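Desk (furniture)

A desk is a table with a flat working surface, used for reading, writing, office work and, since the late twentieth century, for computers. Most desks stand on four legs or on a pair of side supports, and many have drawers or shelves beneath the top. The word is related to the Italian "desco", meaning a table, and to the Latin "discus".

Early desks

Sloping reading and writing stands were used in medieval Europe by clerks and copyists, who worked on large, heavy books. The slope kept the page close to the eye, and a ledge along the bottom edge stopped the book from sliding. Portable writing boxes served people who travelled. These were set on any table and held ink, pens and paper under a hinged lid.

Larger forms appeared in the seventeenth and eighteenth centuries. The bureau had a sloping front that folded down to give a writing surface. The pedestal desk placed a flat top across two stacks of drawers, leaving a space for the knees. The roll-top, common in offices in the nineteenth century, had a flexible cover of slats that could be pulled down and locked over unfinished work.

Office desks

The growth of paperwork and the spread of the typewriter changed the office desk. Typing called for a lower surface than handwriting, and some makers fitted a drop section or a side wing for the machine. Steel desks became common in the twentieth century.

Long shared desks, sometimes called bench desks, place several workers along one top. They take up less floor than separate desks and are cheaper to wire - power and data cables can run in a single tray under the surface.
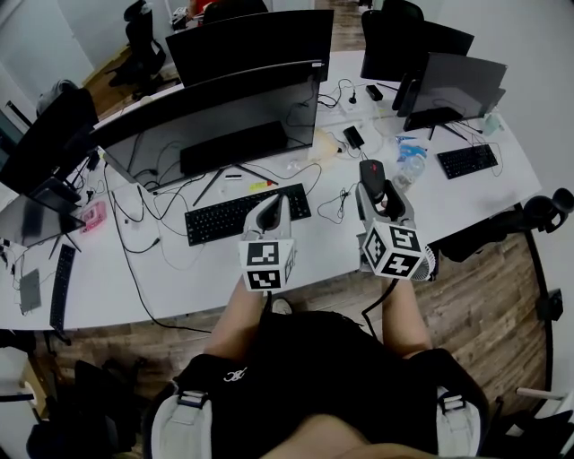

A long white desk with a black keyboard.

The firm of Favetti sold a bench desk in four lengths, the longest with a top of 2870 mm. Its legs were set in from the ends so that two units could be joined without a gap. A later version by Tremier used the same plan with a thinner top and a removable cable tray.

Height and posture

A fixed desk suits only part of the adult population. People who are shorter than average may need a footrest, and taller people may have to raise the desk on blocks. The usual advice is that the forearms should be level, or close to it, when the hands are on the keyboard.
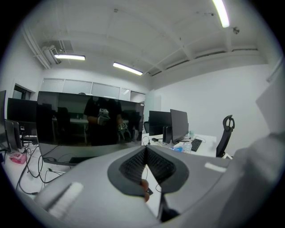
Adjustable desks deal with the problem by means of a crank, a gas spring or an electric motor. Sit-stand models allow the top to be raised far enough for standing work. They are heavier than fixed desks, and a long top needs a third leg or a stiff cross-beam to stop it from rocking when raised.

See also: Bureau, Lectern, Table, Workbench

Last edited 2019-01-02
205 shares - 30 comments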